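3. Cell Setup and Upkeep

3.1 Layout of the Cell

The work reported in this paper was done on a single cell, which we call Skitley. It consists of a toy kitchen, one tabletop arm, and a control computer on a cart beside them. We describe the cell at some length because most of the trouble we had over the course of the project came from the setup and very little of it came from the learned policies. Readers who want to build something similar may find this section more useful than the results.

The arm is mounted to the right of the kitchen and reaches in over the sink. We tried a front mount first. From the front, the elbow had to fold back on itself to reach the rear burners, and the wrist came close to its joint limit on every grasp inside a pot. From the side, the long link lies flat across the counter and the gripper can hang straight down over any part of the stovetop. The cost is that the arm passes in front of the faucet and hides part of it from the main camera. None of our tasks uses the faucet, so we accepted this.

The base plate is bolted to a steel bench that we call the Ridgeway bench, after the building it came out of. The kitchen stands on the same bench and is clamped at its two rear feet. In the first weeks the kitchen was held only by its own weight, and pushing against the cooktop was enough to move it a few millimeters. The drift was too small to notice by eye over one run, but it added up over a morning. After the clamps went on, we did not have to correct the kitchen position again until it was taken apart for cleaning in February.

All objects are toys or light kitchenware. For the pot tasks we use a stainless steel pot on the rear right of the stovetop, with toy food placed inside it. A yellow hexagonal block is used as a second object on the left side of the stovetop, and a green sponge lies in the sink. Figure 1 shows the reach used in the pot task.
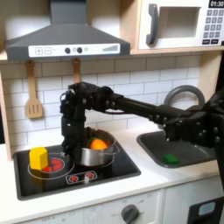
Figure 1. The Skitley cell during the pot task. The arm enters from the right, over the sink, with the gripper hanging down at the pot.

3.2 Why the Pot Sets the Tolerances

Of the tasks we run, the pot task asks the most of the setup. A block standing on an open surface can be grasped with a fair amount of sideways error, and the fingers will usually push it into line as they close. Inside a pot this does not hold. If the gripper comes down off center, a finger lands on the rim, and the arm either stalls or tips the pot. If it comes down too low, the fingers press on the bottom and the servo at the shoulder takes the load.

For this reason we tune the cell to the pot and let the other tasks follow. The working margin between finger and rim depends on where the food item lies, and it is smallest when the item rests against the wall of the pot. We set a limit of 2 mm on the position error at the fingertip, measured at a fixed point over the rear right burner. When the error is larger than this, the cell is taken out of use until it has been corrected.

The hood also matters. It sits over the rear of the stovetop, and the wooden utensils hang from hooks beneath it. We could have removed the utensils, and for early tests we did. We later put them back, as we wanted the cell to have the kind of clutter found in a kitchen. The approach path for the pot therefore comes in low from the right and does not cross the space directly under the hooks until the link is below the handles. In the control software the utensils are covered by one keep-out box, drawn wider than the utensils themselves so that a small swing does not lead to contact.

3.3 Daily Checks

The checks below are done before the first run of the day, with the arm powered but with no policy loaded. They are short, and the order matters, as a loose bracket will make any later reading useless.

First, the screws on the brackets are checked by hand with a driver. We do not use a torque wrench on the small screws. The operator turns each one until it resists and stops there. The screws at the elbow work loose sooner than the others. Thread locker helped, but it made repairs slow, and we now use it only on the base plate.

Second, the cable is checked along the full length of the arm. It needs enough slack at the elbow to allow the joint to fold, and too much slack lets it hang low enough to catch on a pot handle. We lost one set of recordings to a cable that had slipped out of its clip and was pulling on the wrist connector. The fault looked like servo noise and was treated as such for two days before anyone moved the cable.

Third, the arm is sent to its rest pose and then to the fixed point over the rear right burner. A printed card with a cross is laid on the cooktop for this step. The operator lowers the gripper and reads the offset against the cross. If it is within the limit, the card is taken away and the objects are set out. If not, the operator follows the steps in Section 3.4.

Fourth, the fingers are opened and closed on a foam cube. The gap between them when closed should be even from top to bottom. An uneven gap means that one finger has bent or that its mounting screw has turned.

3.4 Correcting an Offset

An offset at the fixed point can come from the kitchen, the base, a joint, or the fingers. We check them in that order. The kitchen is checked against two marks on the bench, and the base against a machined block that fits between the base plate and the bench edge. Neither has been the cause since the clamps were fitted, but both checks are quick.

Joint offsets are more common. Each joint is driven to its zero, and the operator compares the two alignment lines scribed on the brackets. When the lines do not meet, the zero is set again in software and the fixed point is tested once more. If the same joint has to be reset on two mornings in a row, we open the joint and look at the horn. In most cases the horn screw had backed out. In one case the splines on the horn were worn, and the part was replaced.

Finger offsets are found last. The fingers are printed parts and we treat them as consumables. A new pair is fitted with a jig made for us by Gerken, a small machine shop, which holds both fingertips at the right height while the screws are tightened. Before we had the jig, a change of fingers took most of an hour and the height was not the same from one pair to the next. This mattered for the pot task, where a difference in finger length changes how far the gripper can go down before it touches metal.

3.5 Descent Into the Pot

The descent is the part of the motion that we checked most closely when the cell was first brought up. The arm moves over the pot at a safe height, stops, and then lowers in a straight vertical line. The wrist is held so that the fingers point straight down for the full descent. Any tilt brings the gripper housing closer to one side of the rim, even when the fingertips themselves are centered.

We first set the lowest allowed height by measuring the pot and subtracting. This gave a number that was correct for an arm that did not bend. With the link reaching out across the sink, the real arm sags slightly, and the sag is larger when the shoulder servo is warm. We now set the height by jogging down by hand until a strip of paper on the bottom of the pot can just be pulled free from under the fingertips, and then storing a height a little above that. The step is repeated whenever the fingers are changed.

Current at the shoulder and elbow is logged through the descent. A rise before the stored height is reached means that something has been touched, and the controller stops the arm and backs it out along the same line. The threshold had to be set twice. The first value was so low that the arm stopped when a finger brushed the toy food, which it has to do in order to grasp it.

In Figure 2 the fingers are inside the rim with the orange item between them. Note the position of the elbow above the stovetop and the long link crossing over the sink. A lower elbow would bring the housing close to the right handle of the pot.

Figure 2. Gripper inside the pot, wrist vertical. 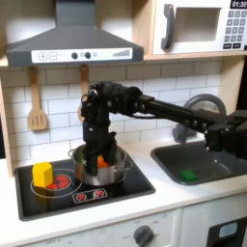 3.6 Repairs and Downtime

Over the period covered by this paper the cell completed 3018 runs. Every stop that needed a tool was written in a paper log kept on the cart, with the joint, the symptom, and the fix. The log was kept by Mei Mahmoud, who also did most of the repairs. Small stops that were cleared by moving an object or restarting the controller were not logged, and we regret this, as some of them were probably early signs of faults that we found later.

The longest stop was caused by the elbow. The servo began to hunt when holding the arm out over the stovetop, with a slow movement that could be seen at the fingertips but not at the joint. We replaced the servo and saw the same behavior. The cause was a cracked bracket next to it, which had opened along a bolt hole and closed again whenever the load was taken off. The replacement brackets came from Werna and are cut from thicker stock. They add weight at the elbow, and the joint zeros and the stored descent height were set again after they were fitted. Runs recorded between the first sign of hunting and the bracket change are left out of the results in Section 5.

Spare parts are kept in a drawer under the bench: one servo of each size, a set of horns, a cable, brackets for the elbow and wrist, and several pairs of fingers. The only part we have had to wait for was a wrist bracket, and we now order a new one as soon as the spare is used.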